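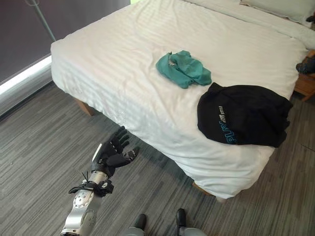
Nilska: recogida de ropa sobre superficies blandas

Versión del 2026-01-09. Mantienen Inna Lytvynenko y Gerasimos Makris.

Qué contiene
3360 episodios de un humanoide con manos de cinco dedos que recoge prendas dejadas encima de camas y las lleva a un cesto. Cada episodio trae vídeo desde la cabeza, posiciones articulares de brazos y manos a 30 Hz y una frase con la orden. Las prendas van arrugadas, dobladas a medias o colgando del borde, ¡que es donde se pone interesante!

Por qué nos gusta
Un edredón cede cuando los dedos lo tocan, y la política tiene que decidir qué tela es la prenda y cuál es la cama. Nuestro método, Noreo, predice primero una máscara de contacto y después el cierre de la mano. Con él, la tasa de agarre limpio llegó al 90 % en las habitaciones de prueba, que el modelo no había visto nunca. Cuando Iason Bakalis nos enseñó la curva pensamos que había un error en el script de evaluación (lo revisamos dos veces, estaba bien).

Particiones
train: 2516 episodios
test: 844 episodios, habitaciones distintas de las de train

Problemas conocidos
Blanco sobre blanco sigue fallando: calcetines claros en sábanas claras, sobre todo.
Las prendas finas a veces se llevan un pellizco de edredón. Esos episodios tienen la etiqueta arrastre=1; no los hemos quitado porque sirven mucho como negativos.
En algunas secuencias la mano tapa la prenda justo antes del contacto.

Pendiente
Periklis Stefanou prepara los datos táctiles para marzo. Si entrenáis algo con esto, abrid una incidencia y contadnos qué tal, ¡nos encanta ver resultados ajenos, también los malos!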